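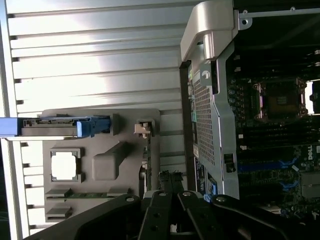

Según Abelardo Grajales, el menú degustación de Gratura vale cada peso y yo llegué con el paladar cansado. Puede ser. También puede ser que le guste todo lo que le sirven en penumbra.

Inicio | Diario | Mesas | Archivo

Mar 16, 2020
Lectura: 2 min

Anoto lo de anoche antes de que se me pase el enojo. Pagué 700 por un caldo tibio, un pan correcto y una costilla que, según la carta, había reposado «hasta 662 horas». ¿Quién lleva esa cuenta? Pregunté de dónde venía la carne y el mesero dijo «de cerca». Abelardo asentía como si le hubieran dado el nombre de la vaca.

En Usero, por mucho menos, el guiso llega hirviendo y sin discurso. Le propuse ir y torció la boca: dice que ahí no hay «propuesta». El postre, humo y una cucharada de algo ácido, lo terminó él.

Quiere que probemos Lungu antes de que acabe marzo. Le dije que lo pensaría. No he pensado nada.

Contacto | © Diario de mesa | Volver arriba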